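Visit to the Dralard manipulation group, October

Four of us from Brilum went to see how Dralard gathers training data for its tabletop work. Mayuree Boonchu met us at 9:30 and went straight into the method, with few slides.

The group records demonstrations with hand-held grippers, in ordinary homes as well as in the lab. A person does the task with the gripper, and the recording is used to train a policy that later runs on an arm. Their current question is how much the number of different rooms matters compared with the number of repeats in one room.

Tymofii Onyshchenko showed the result. With the total held at 136 demonstrations, a policy trained on recordings from 24 rooms completed 21 more trials than one trained on recordings from 4. Most of the remaining failures were soft items pinched against the side of a container. He did not have numbers for drawers yet.

Nour Issa asked about finger pad wear. They swap pads on a schedule but have not measured the effect. The write-up is due in spring, and we have asked for a copy.
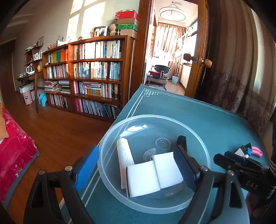
Hand-held gripper open around a clear bowl with two sponges in it, recorded in a home.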